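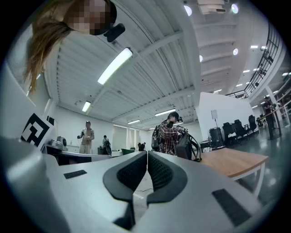
Skasora verkauft den Handgreifer Timo als Set für 1.114 Euro netto, Wechselpolster kosten 36 Euro pro Paar. Wir haben seit August mehrere Sets im Einsatz und planen die Nachbestellung. Die beiden Fingerpolster mit dunkler, strukturierter Innenfläche und glattem schwarzem Rand sind das Verschleißteil - pro Set sollte ein Ersatzpaar ins Budget. Die Lieferzeit betrug bei uns bis zu 41 Tage.

Beim Zubehör ist das Angebot lückenhaft. Rucksack und Markertafel fehlen im Set; Moldovan liefert beides zusammen für 172 Euro.

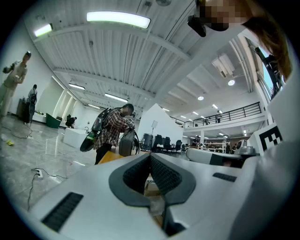
Unterschätzt haben wir den Flächenbedarf. Zamfira Barbu hatte in der Planung nur Tische von Ikwood angesetzt, Kabelwege dagegen nicht. Eine weiße Steckdosenleiste auf den glänzenden Fliesen, dazu dunkle Kabel quer über den Boden: Kabelbrücken gehören in dieselbe Bestellung.

Bewertung: Mechanik gut, Dokumentation knapp, Ersatzteilpreise vertretbar. Kaufempfehlung ab zwei Sets, mit Rahmenvertrag für die Polster.

Shaimaa Slaoui, 5. Oktober 2021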